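Gripper fingers slip on knit fabric after cleaning -- what do I check first?

4 min read
Last updated September 9, 2023
861 views | 3 comments | 19 shares

Posted by Gresumer

I look after one folding cell in a small textile return shop. It is a single arm with a two-finger gripper and a small wrist camera, and it takes garments from a table and makes one fold before the next station. The controller is from Vollow, the fingers were made for us by a local workshop. They are black, smooth, and narrow at the tip.

Until August the cell worked well enough for us. Then I cleaned the fingers with the same degreaser we use on the table rails, and after this the light knits began to slide out. Woven shirts are still fine. With knits, the fingers close, the arm goes up, and the cloth stays on the table or hangs from one finger only.

What I did already:

I raised the grip force from 20 percent to 70 percent. It holds more often now, but it leaves a mark in the cloth, and two times it pulled a stitch.

I ran the homing of the gripper again. No change.

I looked for play in the finger screws, and I found none.

I would like to know in which order you would check the rest. I do not want to change five things on the same day and then not know which one helped. Also, is it normal to put something on the fingers, like a pad? The workshop says yes, the man who sold us the cell said it is not needed.

Share | Follow | 3 comments

Posted by Softić

Just buy rubber fingers. We did that and it was finished in one afternoon. Degreaser was a bad idea, but it is done now.

Share | 1 comment

Comment from Gresumer: Thank you, but rubber of which thickness? My closing position is taught with the bare fingers, and I think it would close too early.

Posted by Nundia

I have maintained a similar cell for some years, also for knits, so I will write how I would do it. Maybe others do it differently.

First, put the force back to 20. At 70 you cannot learn anything from the cell, it only presses harder and hides the real fault. A knit does not need so much. It needs that the two fingers arrive at the cloth at the same height, and that there is enough cloth between them when they close.

Second, wipe the fingers again, this time with plain alcohol and a cloth that leaves no lint. Some degreasers leave a thin film when they are not rinsed. You will not see it on a dark finger, but you can feel it if you compare with a part of the gripper body that was not cleaned. Let them dry before you start. While you are there, look at the inner edges with a lamp. Small specks are mostly harmless, a scratch that catches your fingernail is not, and it may be what pulled your stitches.

Third, check the approach height. This is where I would put my money. When you removed the fingers for cleaning (did you remove them? you did not write it), you could have put them back one millimeter different. For a shirt this is nothing. For a soft knit, one finger goes under and the other one only pushes the cloth in front of it. Jog the arm down by hand in slow mode, stop just before closing, and look at the wrist camera. 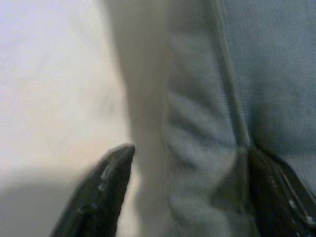 p. 2 of 2

Gray-blue knit on our own cell, with the folds gathered between the two fingers. I look for two things in such a view. One is the gathered part: there should be cloth in the gap, and I am happy with that here. The other is where the seam goes. It comes down and ends just above the right finger, and I do not like this much. A seam is thicker than the cloth next to it, so if it goes between the tips they close on the seam, and the thin part can slide out beside it. I would move the pick point a little to one side so that the fingers take plain folds only.

Do not judge the height from one view, the camera is too close and half of it is blurred when the arm moves. Stop the arm, wait until it is quiet, and look also from the side with your own eyes. Put a steel rule on the table if you are not sure.

Fourth, only if all this is good, think about pads. Thin silicone strip, the same on both fingers, and teach the closing position again afterwards -- you are right that it would close too early with the old value. Write the date on a piece of tape on the gripper body, because the strip gets smooth with use and you will forget when you put it on.

Change one thing, run 20 pieces, write down the result, then the next thing.

Share | 2 comments

Comment from Gresumer: I did remove them, yes. The left one was sitting lower than the right. I set both with a rule, force is at 20 again, and now 19 of 20 knits come up. I will move the pick point tomorrow and leave the pads for later.

Comment from Nundia: Good. Check the screws again after one week, they settle a little.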